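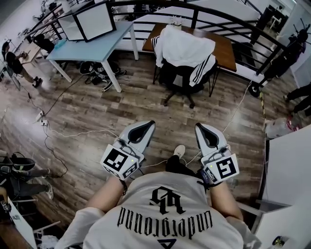 ## A floor is just a low shelf

June 6, 2022

I have reached the age where I own opinions about extension leads. I didn't ask for them. They arrived with the room, along with a key that only works if you lift the door slightly, and a set of instructions for the radiator in handwriting that suggests the radiator was winning at the time.

The room has a plank floor, wide boards, the sort estate agents put in the first line of the listing. I love it. I would love it more if I saw more of it, but a good stretch on the left-hand side belongs to the white power strip and the black cables that live with it. I have coiled those cables. I have coiled them over-under, the way Cường Hồ showed me (he used to do sound for weddings and can't walk past a badly wound lead without sighing), and the next time I look they're in a heap again, like something that's been tipped out of a bucket. Then there's the long white cable, which goes wherever it likes across the boards and has so far resisted all attempts to give it a career along the skirting.

So, the great tidy. It began in March, when I bought a pack of cable ties and put them somewhere safe. It resumed last week when I found the cable ties.

My method, if you want it, comes from a tidying newsletter called Plendodness, which I signed up to by accident and now read with my breakfast. Plendodness believes every object should have a "home address". I like the idea of this very much. I spent an evening writing the addresses down and got to 939 words before I noticed I'd written most of them about the power strip. The power strip's home address is the floor. I tried the wall and I tried under the table, and both times I ended up on my hands and knees trying to reach the last socket with my cheek against the table leg.

The table, by the way, is the success story. Light blue top, white legs. Cường thinks it looks like it came out of a dentist's waiting room and I think it looks like the seaside, so between us we've covered most of my childhood. It cost me £60 from Sturnero, who sell off office furniture from a unit behind the tyre place, and it came down the stairs at Quách's with me at the front and the man from Sturnero at the back saying "to you, to you" long after it had stopped being to me.

What's on it is another matter. There's a big white box, open at the front with dark edges, that I keep meaning to have a use for. It's too big for a shelf and too handsome for the cupboard. At various points it has held post, a fern and my lunch. Under the Plendodness rules it ought to go, but when I take it off the table the table looks bereft, and I end up putting it back and telling myself it's a focal point.

### The cloths

I had expected the cables to be the hard part. The cables are at least the same shape every time you meet them.

The white cloths have no shape whatsoever. I bought them as a bundle, on the grounds that you can't have too many, and I'd like to go back and have a word with whoever I was that afternoon. They're for wiping, covering, wrapping, polishing and lying about. You fold one, you put it down, you turn to fold its friend and the first one has relaxed.

I tried a drawer first. Then a system of hooks, six of them, which made the place look like a very small swimming club. Then a bag, which worked until I needed a particular cloth and it was, every time, the one at the bottom. Riler do a tall canvas hamper with a lid that I looked at online for longer than I've looked at some houses, and I closed the tab when I saw the delivery charge.

In the end they've gone to the big grey plastic affair, the one with the dark oval opening and the mesh inside. Getting a cloth into it sounds simple enough. You hold it over the hole and lower away. But there's a point where half the cloth has gone in and the other half has views, and it spreads itself over the back edge like somebody on a sun lounger.

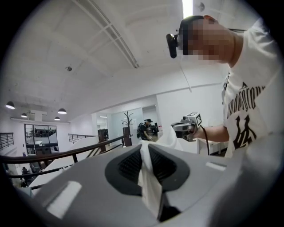 I've found it goes best if you lead with a corner and don't hurry. Folding first is a waste of effort, as whatever you fold comes undone on the way down and you're left with a crumple and a sense of grievance. Cường is a folder by temperament and has taken this badly. He did six of them properly, in thirds, with the edges lined up, and stacked them on the blue table in front of the box, and I have to say they looked wonderful. They looked like a hotel. Then I needed something to wipe the radiator with.

The other discovery is that you shouldn't do cloths and cables on the same day. A cloth dropped near the power strip picks up a cable tie, and the cable tie goes wherever the cloth goes, and a fortnight later you're wondering what's digging into your thumb when you polish the window. I now do floor first, then table, then cloths, with tea in between and a biscuit if the long white cable has been particularly trying.

Still on the list:

- tape for the white cable (the floor-friendly sort, the last lot took the shine off a board)
- felt pads for the table legs
- ask Sturnero if they'd like the hooks
- decide about the white box
- unsubscribe from Plendodness, or at least stop reading it before nine

I did the first of those this morning. That is, I went to buy the tape, and Quách's only had the brown stuff, and I came home with a pineapple. It's on the blue table for now, until I can work out its address.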